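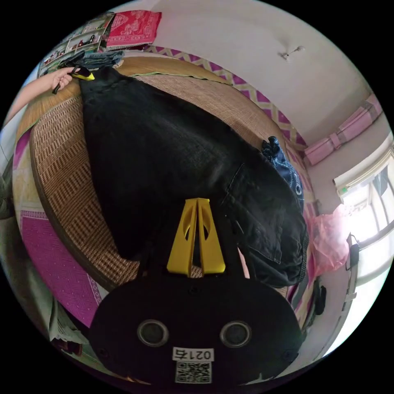
Black trousers laid lengthwise on the woven mat, with more denim waiting at the far end of the bed.

Bedroom Laundry, Damumthorpe
Posted by Lindiwe Mabuza, 2023-08-18

A small gallery from a bedroom with good window light and a pink air conditioner on the wall. The bed does the work of a folding table. I like a firm mat under trousers, as the legs lie flat and the seams are easier to line up. The light-blue jeans are on the corner of the bed.

Dark jeans and the big brown wicker basket. Denim takes up a lot of room, so I give it a basket of its own.

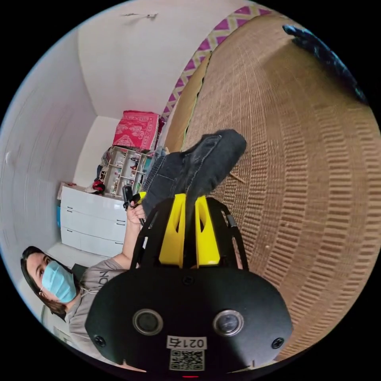 More galleries
Kitchen shelves, Berodska
Hall closet, Baloyi house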